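Wood grain

Wood grain is the arrangement of the fibers in a piece of wood, and also the pattern those fibers make on a cut surface. The word does a surprising amount of work. A carpenter who says a board "has nice grain" means its looks, while one who complains that the grain "runs out" is talking about the direction of the fibers and how the board will behave under a plane. Both meanings go back to the same wonderful fact: a tree builds itself a thin layer at a time, and every cut through it opens up a different view of that history.

Formation

A tree trunk thickens from a layer of living cells just under the bark called the cambium. In places with distinct seasons, the cells made in spring tend to be wide and thin-walled, and those made later in summer are narrower and denser. The change from one to the other gives the familiar growth rings. In many tropical trees growth carries on more evenly, so the rings may be faint or missing, and the pattern comes mostly from pores and color instead.

Most of the cells stand upright, like a bundle of drinking straws. Others, the rays, run outward from the center of the trunk. In oak the rays are large enough to see without a lens, and they produce the bright flecks that furniture makers prize so highly!

Types of grain

Straight grain runs parallel to the length of the trunk and is the easiest to work. Spiral grain twists around the trunk as it rises, and boards cut from it often twist as they dry. Interlocked grain, common in sapele and African mahogany, reverses its spiral every so often, giving a striped "ribbon" look on the right cut. Wavy grain ripples up and down and is behind the shimmering backs of many violins. Irregular grain swirls around knots, burls and crotches, and it can be maddening to plane and gorgeous to look at, sometimes in the same few inches.

Effect of the cut

The same log can give boards that look as if they came from different trees. Plain-sawn boards, cut at a tangent to the rings, show broad arches often called cathedrals. Quarter-sawn boards, cut so that the rings meet the face nearly square, show close parallel lines and move less as the air gets damp or dry. Rift-sawn boards fall in between, with the rings at a slant to the face, and are a favorite for table legs, where neighboring faces look alike.

End grain, exposed by cutting straight across the trunk, is the thirstiest surface of all. It drinks up stain and turns darker than the faces beside it, which is why many finishers seal it first.

Imitation

People have been faking grain for a very long time. Painters in ancient Egypt did it, and in the 1800s house painters turned plain pine doors into "oak" with combs, brushes and tinted glaze. Graining is still taught today, and a good grainer's work can fool the hand as well as the eye.

Computer graphics took up the challenge too. One early method treats wood as a stack of nested cylinders, disturbs them with random noise, and colors each point by its distance from the center. Another simply wraps a flat picture of wood around a shape, where streaks and darker patches suggest the real thing.

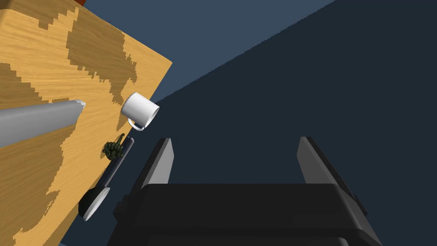

Grain in woodworking

Planing "with the grain" means cutting in the direction in which the fibers rise toward the surface. Going the other way, the blade can dig under them and lift out small chips, known as tear-out. The usual trick is to look at the edge of the board, see which way the lines climb, and push the plane uphill along them. Wood also splits far more easily along the grain than across it, a gift to anyone making shingles or chopping kindling.

See also

Burl
Dendrochronology
Marquetry
Quarter sawing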